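June 2022
By Wanting Han

Come and eat with us: home cooks wanted for the Jakport Supper Record

Do you have a dish you make without ever looking at a recipe? Something your aunt taught you, or that you worked out in your first apartment and have kept making ever since? We would love to hear from you!

The Jakport Supper Record is a community project that collects the everyday cooking of our neighborhood. I don't mean holiday food or restaurant food (although we like those too). I mean the rice you make when you get home late, the soup that goes on when somebody has a cold, the thing with the cabbage. So much of this never gets written down, and it changes every time a family moves or a grocery store closes. We started in April with a handful of cooks around Hamau Street and had such a good time that we are opening it up to the whole of Jakport.

We are looking for 40 home cooks to join us for the summer round.

What you would do

You would come to two sessions at the Tijani Rooms, each lasting about four hours. At the first one you sit down with an interviewer and talk through your dish – where it came from, who you cook it for, what you do when you run out of an ingredient. Bring old recipe cards, letters or grocery lists if you have them. Stained ones are very welcome.

At the second session you cook. We buy the ingredients from the list you give us, and you work at your own speed in the kitchen while one of us takes notes and asks far too many questions. Then everybody there that day sits down and eats together, which was the best part of the spring round by a mile. People ended up swapping pickles.

Who can take part

Anyone 18 or over who lives or works in Jakport. You don't need to be a good cook in any official sense. One of our favorite interviews so far was with a man who makes exactly one dish, and he makes it five nights a week. Interviews can be held in English, Sindhi, Urdu or Mandarin, and if you are more comfortable in another language please tell us and we will do our best to find someone.

If you'd like to take part as a pair, say a parent and a grown child, or two roommates who can't agree on how much garlic, put both names on the same form.

What you get

Each cook receives a grocery card at the end of the second session, plus bus fare both ways. You also get a printed copy of your interview and your recipe, and a copy of the finished book. You choose whether your full name appears in it, and you can ask us to take out anything you'd prefer to keep in the family.

Good to know

The kitchen is on the ground floor with step-free access from the parking lot. We have gas burners and one large oven. Please tell us about allergies on the form, both yours and anyone's you are bringing along. Children can come to the meal but can't be in the kitchen during cooking.

How to sign up

Pick up a form at the Tijani Rooms front desk or at the Fludomo bookstore, and drop it back at either place. Fouzia Talpur is looking after the schedule and will call you to find dates that work. Evening slots filled up first last time, so do mark a second choice – and please write your phone number clearly!

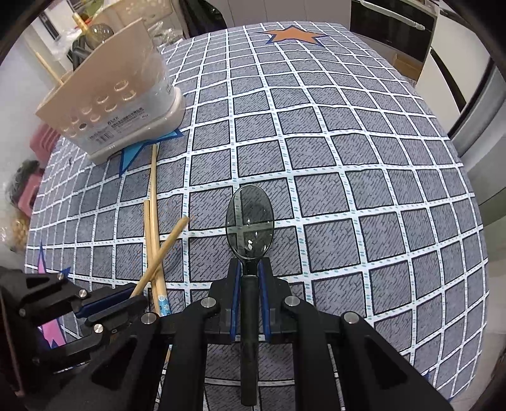
Spoon and grid-patterned tablecloth.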